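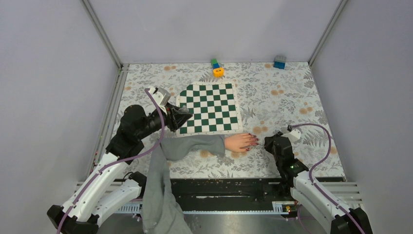

*Bimanual cell with the board sheet down and the operator's hand on the mat between the grippers.*

# Recording demonstrations by remote control with a hand in the cell

These instructions cover recording a two-arm task on the Zukell cell when the operator's hand is part of the task. They assume both follower arms are calibrated, the leader arms are paired, and you have already recorded at least one session without a person in reach. If you haven't, do the block exercises first.

The task used throughout is `board-share`. The left arm works at the edge of a printed chessboard sheet. The right arm approaches a hand lying flat on the mat, stops short of it, and waits. No pieces are used on the board.

## What you need

- Two people. One drives the leader arms (the driver) and one puts a hand in the cell (the partner). Do not try to do both jobs.
- The patterned mat, laid from the back wall to the front rail.
- The chessboard sheet.
- The small toy blocks. They go behind the board and take no part in the task.
- Fawzy recorder, with the `hand-present` profile loaded.
- A stop button within the driver's reach and a second one for the partner's free hand.

## Set the limits first

1. Open the profile in Fawzy and set the follower speed cap to 36 percent. The default is meant for an empty cell and is too fast here.

2. Set the grip current limit to 200 mA on both sides. This is enough to hold the sheet. If the sheet slips, change the angle of the jaws before you touch the limit.

3. Press each stop button once with the arms live and check that both followers hold position. Reset and repeat for the other button.

4. Check the cable on each arm by driving the wrist through its full range. The loop should stay clear of the jaws at both ends. A cable that snags pulls the wrist camera bracket out of line, and every episode after that has a shifted view. Fawzy does not detect this.

## Lay out the cell

5. Put the board near the middle of the mat and leave it at a slight angle to the walls. Change the angle between batches. A policy trained on a perfectly square board tends to fail when someone bumps the sheet.

6. Place the blocks toward the back wall. Leave enough room behind the board that the left gripper can reach the upper-left corner without brushing them.

7. Home both arms, then bring them to the ready pose: left gripper above the left side of the board, right gripper to the right of it, jaws facing inward.

8. With the arms held, the partner reaches in from the front, over the rail, and lays the hand palm-down just below the near edge of the board, fingers pointing right. The forearm rests on the mat. A forearm held in the air gets tired and drifts during the episode.

Sleeves are allowed and should vary across partners. Cuffs must end at the wrist, with no loose cords or jewelry. Nail polish is fine, and so is bare skin; the log has a free text field for both. Samer Farah's earlier set used one partner in one shirt, and the resulting policy treated the shirt as the cue for where to stop. Use at least three partners per set.

## Record an episode

9. The driver says "live" and waits for the partner to answer. Start the recorder only after the answer.

10. Lower the left gripper to the upper-left edge of the board. Approach with the jaws open and slightly tilted, so that one finger can get under the sheet. Pressing straight down pushes the sheet along the mat -- if this happens, stop and mark the episode as failed.

11. Keep the left gripper at the edge while you move the right one. Most new drivers look at the right arm and let the left leader sag. Rest your left elbow on the table.

12. Bring the right gripper in toward the fingertips at a constant low height. Stop when there is a short, visible gap. Do not touch the hand. The partner does not move to meet the gripper.
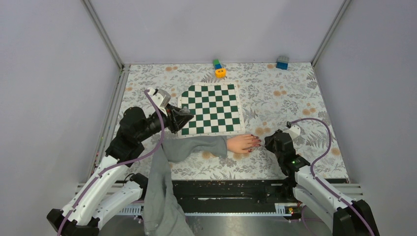

13. Hold both arms still for 9 seconds. The pause feels long from the driver's seat, but the policy needs enough stationary frames to learn that waiting is part of the task.

14. Back the right arm out along the path it came in on, then release the left. The driver says "clear". The partner leaves the hand where it is until the recorder has stopped.

15. Label the episode before starting the next one. Use `ok`, `slip`, `contact` or `other`. Any touch between gripper and hand is `contact`, however light.

A batch is 12 episodes. Swap roles after each batch, and re-home both arms before going on.

## Check the batch

Open the batch in Cela and play the overhead view and both wrist views side by side. Look for the following:

- The fingertips and the right jaws are both visible during the hold. If the sleeve or the arm hides them, move the hand a little and re-record.
- The left wrist view shows the board edge at the moment the jaws close.
- Joint traces are flat during the hold. A slow slope on the left shoulder is the sagging elbow from step 11.
- The blocks stay in place from the first frame to the last.

Discard `contact` episodes from the training split but do not delete them. Export them to the Steltton share under `review/`, with the joint logs attached.

## Common faults

**Right arm stops too early in every episode.** The driver is judging the gap from the overhead view alone. Put the right wrist view on the main monitor.

**Sheet creeps toward the left arm over a batch.** The left gripper is being raised before it has fully opened. Add a short pause after opening.

**Follower jerks when the recorder starts.** Leader and follower were out of line at start. Take the hand out, re-home, and match the poses before going live again.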